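Why Cloth Wrinkles, and How Folding Works
Explainers for ages 9 to 12
By Kianoush Golestani
August 2021

A T-shirt dropped on a table does not lie flat. It forms bumps, ridges and overlaps. A sheet of paper dropped on the same table stays mostly flat. The difference is stiffness.

Stiffness is how strongly a material pushes back when you bend it. Paper has some. Thin cloth has very little. Most T-shirts are knitted, so the yarn runs in rows of small loops. Each loop can tilt and stretch. A knitted sheet bends in almost any direction under its own weight.

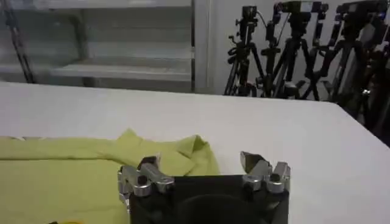 A wrinkle is a place where there is more cloth than the space under it can hold flat. The extra cloth has to go up, or it has to slide over its neighbor. Small wrinkles go up. Larger amounts of extra cloth tip over and become a fold, with one layer lying on another.

Seams change the pattern. A seam is a line of stitching where pieces of cloth are joined. It is thicker than the cloth beside it, so it bends less. Collars are stiffer still. In a crumpled shirt, the collar and the shoulder seams are often the parts that stand up.

Words to know
Crease: a line left where cloth has been bent.
Layer: one thickness of cloth.
Hem: the turned and stitched edge at the bottom of a shirt or sleeve.

Flattening comes before folding. Hold the shirt by the shoulder seams and lay it down. Pull the hem away from the collar. Then smooth from the middle toward the sides, which moves the extra cloth to the edges.
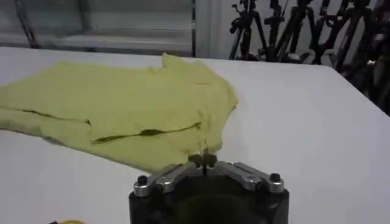

Jasmina Krasniqi writes that her class at Nostlow tried smoothing from the sides toward the middle, and every shirt ended with a ridge down the front. She asks that readers try it both ways and compare.

The ridge forms when two amounts of extra cloth meet and neither can escape. To remove it, lift one side of the shirt and lay it down again.

Once the shirt is flat, fold each side in to the center line. You now have a long strip. Fold the strip in half, hem to collar. At its thickest, the stack has several layers, and it bends less easily than one.

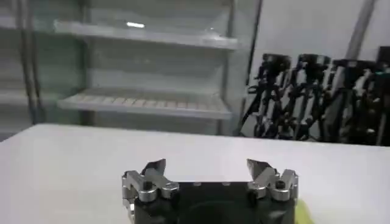 Does the table matter?
It does, because of friction, the force that resists sliding. On a smooth surface the cloth slides easily and small wrinkles can be pushed out with one hand. On a rough surface, such as a carpet, the cloth catches, and you have to lift it to move it.

Try it: crumple a T-shirt and a cotton pillowcase, drop both on a table, and compare the height of the tallest bump on each. Use a ruler. Repeat 3 times and write down every result.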